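Clundeo Exterior Cleaning: Progress Report to the Nemetti Fund
Prepared by Yen-ting Yu, 26 June 2026

Work completed

We've had a cracking half-year! Since the grant came through in January the crew has cleaned gutters and downpipes at 709 homes across the three council wards, nearly all of them belonging to pensioners or people who can't safely get up a ladder. Another 22 are booked for the coming fortnight, weather allowing. The older weatherboard streets behind the railway line took longer than we planned (so many box gutters, and so much jacaranda in them) but Ho-yin Chu's team has been through the lot and the feedback has been lovely.

Ho-yin has also started leaving a one-page note at each house, saying what was cleared, what condition the brackets and joins are in, and whether anything needs a plumber. Residents are sticking them on the fridge. A few have rung to ask for a second copy for their kids.

Equipment

The pole-fed water system is in and we love it. Two-storey fascias that used to mean half a morning of shifting ladders are now done from the ground, and the grime on the south side of the houses comes off with plain filtered water most of the time. We did go through brush heads faster than expected. Chuang, our supplier, has put us onto a stiffer bristle for rendered walls, and so far it's holding up well.

The second gutter vacuum arrived three weeks late, so for most of autumn we shared one between two vans. Shih-chieh Tsao juggled the roster and we only had to move one street.

Training

Four trainees finished their working-at-heights ticket and two are now on permanent hours. Jae-in Yoo came to us with no trade background at all and is already leading the window rounds at the Dukuveo units, which makes all of us very proud.
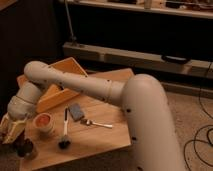
We'd like to take on two more trainees before spring. Chih-ming Huang has offered to run the harness and anchor sessions again, and the yard has room for them.

Money

Spending is on track apart from fuel, which is $1,605 over. The two vans have been crossing town more than they should, so from next month each will keep to its own side of the river. We have $500 left in the small repairs line and would like your okay to put it towards leaf guard for the houses under the big figs, where the gutters fill up again within weeks.

Next report

We'll send the next one once the spring bookings are settled, with the full list of streets attached.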